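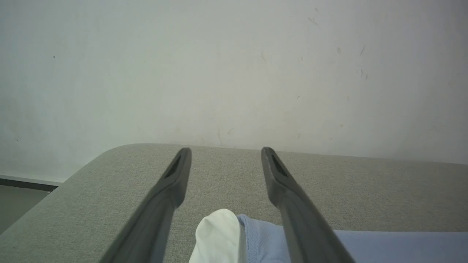
Theatre > Threads > September

Print this thread | E-mail this thread

Right, I'm on the last tram back from Gela and I need to talk about this show before I fall asleep on a stranger. It's a storm opera with no orchestra, sung in a disused ferry hall, and I loved nearly all of it. Thread, sorry.

So: Virnia. Seventy minutes straight through, five singers, one accordion, and a floor that's been built on a slope so steep that the front row get their feet tucked up without being asked. I was in the front row. I tucked.

The story is small. A ferry doesn't come in. The people on the quay wait for it, and they bicker and share sandwiches and make up rude songs about the harbour master. You know fairly early what has happened to the boat and they don't, and that gap does horrible things to your stomach while you're laughing at a verse about kippers.

Oliwia Sadowski plays the ticket clerk and she is a wonder. She spends the first half hour stamping tickets in time with the accordion, dead straight face, and then she sings for the first time and the whole room leans in. Low voice, a bit of gravel in it. I'd listen to her sing the bus timetable (she does in fact sing a timetable, it's the third number, it's gorgeous).

Dörte Hinrichs directs. I saw her Rustimgate two winters ago and came out cold — very clever, very pretty, hard to care who lived. This one has all that precision but the people are let loose inside it. They talk over each other. Somebody drops a flask and it rolls all the way down the slope and they just let it go.

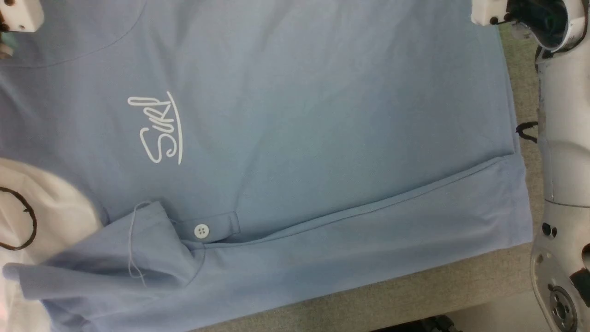
Reading time: 4 min

Back again, changed trams. Where was I? The music! Hjalti Thygesen wrote it and he also plays the accordion, sitting up on a bollard the entire time with his eyes shut. There's a bit where he only works the bellows, no notes at all, just air going in and out, and all five singers hum against it. I had goosebumps down to my ankles.

Bjarke Baldursdóttir as the grandfather gets the biggest laughs, mostly by folding and unfolding a deckchair. I could have watched that for another ten minutes. The woman next to me was crying with laughter and kept hitting my arm, and we'd never met. We're friends now, I think.

Grumbles, as I do have a couple. The romance between the deckhand's brother and the girl with the bicycle gets one duet and then vanishes. It's a lovely duet, too, so you sit there waiting for a second verse of that story and it never turns up. Either give it room or give me my heart back.

And the surtitles are on the side wall, behind a pillar if you're sitting on the left. Most of it is in English but the two old hymns aren't, and from the left you'd miss every word. Sit on the right if you can.

The lighting, though! Wafula Kaijage has done the whole thing with hand lamps and one big sweeping beam from the far end of the hall. It comes round slowly and every time it hits the quay the singers freeze, mid-word sometimes. By the end I was dreading it. When it finally doesn't come round, you could hear people breathing.

Practical stuff for those asking: the hall holds 145, and the ferry hall is at the far end of the quay, past the chandlers. The 231 bus stops closer than the tram does. Bring a jumper, there's a draught off the water, and the bar only does tea and a rather fierce ginger cake.

Someone's asked how it compares with Gashaw, which played the same hall in spring. Louder, funnier, less tidy. Gashaw had the better ending, I'd say. Virnia's last song goes round once too often for me, but my new arm-hitting friend said she'd have happily had it twice more.

They're on until the end of the month and then nothing's booked that I can find, which seems mad. I'm going again with my sister, who hates opera and loves boats. Will report back.

My stop! Night all.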